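Desktop computer case

A desktop computer case (also chassis, tower, cabinet, or just "the box") is the shell that holds most of the parts of a personal computer. Screen, keyboard and mouse normally sit outside it. Some people call the whole thing "the hard drive" or "the CPU", both wrong, both very common.

Contents
1 Purpose
2 Sizes and shapes
3 Layout
4 Materials and making
5 Cooling
6 Noise
7 Opening and servicing
8 Reuse and disposal
9 See also

Purpose

Holds things still, mainly. Also keeps fingers away from moving fans, keeps a good part of the dust out, gives the electrics a common earth and cuts down radio interference. A computer will run quite happily without a case, spread out on a bench, and repair shops often test boards that way. Not advised for long, or with cats.

Sizes and shapes

Early home computers often had no separate case to speak of, the keyboard was the case. Flat desktop boxes followed, meant to sit under the monitor. Towers took over during the 1990s as desks filled up and screens got heavier. Towers usually go under the desk, where they collect fluff.

Common terms, loosely used by sellers:
Full tower — tall, lots of bays, heavy to carry upstairs
Mid tower — the usual home size
Mini tower — for smaller boards
Small form factor — office machines, often flat, can stand on end
Cube — not always a cube

No firm rule on where one stops and the next starts. A mid tower from one maker can be bigger than a full tower from another. Buyers should go by the measurments and not the name.

Board size matters more. Most home-built machines follow the ATX family of layouts, which fix where the screw holes go and where the rear sockets come out. Big office brands have often gone their own way with odd-shaped boards, front panel plugs that fit nothing else, and power supplies to match. Swapping the case on one of these is sometimes possible, rarely fun.

Layout

Inside a typical case: a flat tray or floor for the motherboard, a space for the power supply, a cage or set of bays for drives, slots at the back for expansion cards. Older cases put the power supply at the top, newer towers mostly at the bottom. Flat office cases put it wherever it fits.

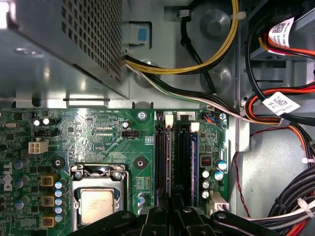 Drive bays used to take up a great deal of room. Two widths stayed in use for decades, the wider one for CD and DVD drives, the narrower for hard disks and floppies. Both have shrunk away in newer designs. Many cases now have no front bays at all, and solid state drives can be screwed straight onto the board.

Cable routing came in later. Old cases left everything in the middle in a great knot of ribbon. Newer ones have holes in the tray so leads can run behind it, out of sight and out of the airflow. Whether tidy cables make any real difference to temperature is argued over endlessly. Probably a little. Ribbon cables did block air, thin modern ones hardly do.

Materials and making

Steel sheet mostly. Cheap, stiff, easy to press and fold. Aluminium is lighter and costs more. Plastic for front panels and clips, glass or acrylic for side windows. Wood turns up in small runs and home projects.

Thin steel is the usual complaint with budget cases — panels that bend, that rattle, that won't line up with their own screw holes. Edges too. Cheaper cases of the 1990s were well known for cutting hands, and folded or rolled edges became a selling point as a result.

Screws are mostly of two threads, near enough the same size to be mixed up and just different enough to strip the hole. Thumbscrews and push tabs have replaced a lot of them. Boards sit on small raised posts called standoffs, wich stop the underside touching metal. A spare standoff left in the wrong place can short the board, a classic first-build mistake.

Cooling

Air goes in low at the front and out high at the back, in the usual tower plan. Fans are sold by width, with 120 mm and 140 mm the usual sizes in modern towers. Large slow fans move as much air as small fast ones with less noise.

More air pushed in than drawn out gives positive pressure, so dust comes mainly through the filtered openings. The other way round gives negative pressure and dust through every gap. Filters need cleaning either way. Most never get it.

Water cooling needs room for a radiator, and case makers list which sizes will fit. These lists are not always right once tall memory or a long graphics card is in place.

Noise

Comes from fans, spinning disks and loose panels. Rubber mounts and foam lining help with some of it. Moving the case off a hollow desk often helps more.

Opening and servicing

Switch off, unplug at the wall, then take off the side panel. On most towers it's the left one seen from the front. Touch bare metal on the case before handling parts, or wear a wrist strap. Power supplies shouldn't be opened, the parts inside can hold a charge after the plug is out.

Dust is best blown out with short bursts of air, outdoors. Hold fan blades still while doing it. Household vacuum cleaners are generally advised against, partly static, partly small jumpers going up the hose.

Reuse and disposal

A case can outlast several sets of parts. A plain ATX tower twenty years old will often still take a new board, though the airflow will be poor and the front USB sockets slow or missing. Old beige cases have picked up some collector interest, yellowing and all. People also fit new parts inside them on purpose, known as a sleeper build.

In the UK, scrap computers count as electrical waste and should go to a recycling point, not in the household bin. Remove or wipe drives first. An empty steel case is plain scrap metal and some sites ask for it seperately.

See also

Motherboard
Power supply unit
Computer fan
Case modding
Rack mount

This page was last edited on May 20, 2026.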